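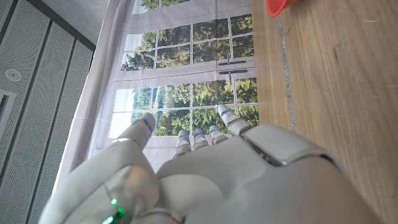
3.2 Small notes, coins and the cost of giving change

The survey covered 1258 traders in the market towns of Hutero and Horkora. Both towns use the same currency and are served by the same two commercial banks, but they differ in how coins reach the market. In Hutero, traders can exchange notes for coins at a bank counter on any working day. In Horkora, the nearest counter that accepts such requests is in Ojo, and most traders depend on bus conductors and church collections for their supply.

Each trader was asked how often a sale in the past week had been lost, delayed or rounded for lack of change. Traders were also asked what they did in the most recent case. The questions were put in June, before the harvest payments, when cash in both towns is normally tight. Sales made by mobile money were left out of this part of the survey and are treated in Section 4.

Rounding was the most common response in both towns. Where the amount owed was less than the smallest note, the price was usually rounded up and the buyer given sweets, matches or a single onion. Traders described this as ordinary practice and few kept any record of it. Written credit slips were used in Horkora but almost never in Hutero. A slip is normally good only at the stall that issued it, although 161 traders said they had accepted one written by a neighbor. We did not try to value the slips in circulation, as many carried no amount and were settled from memory.

Figure 3. Routes by which coins reach traders in Hutero and Horkora. Solid lines show bank counters, broken lines show informal sources.

The second set of questions dealt with the price paid for change. In Horkora, a person who brings a bag of coins to the market expects a fee, agreed before the bag is opened. The fee rises toward the end of the week and falls after the Sunday collections. Traders who sell cooked food paid it most often. Cloth sellers rarely paid it at all, given the larger amounts involved in each sale. In Hutero the bank makes no charge, but a trader must leave the stall to stand in line, and some 40 minutes was the wait most often mentioned. Several traders in Hutero said they paid a boy to go in their place.

These answers have two limits. The first is that a lost sale is easier to remember than a rounded one, so rounding is probably understated. The second is that the Horkora sample includes a row of 120 stalls run by members of the Flistero savings group, which keeps its own float of coins and lends it to members each morning without a fee. Leaving these stalls out raises the share of Horkora traders who paid for change but does not alter the order of the responses. The results in Section 3.3 are given with and without them.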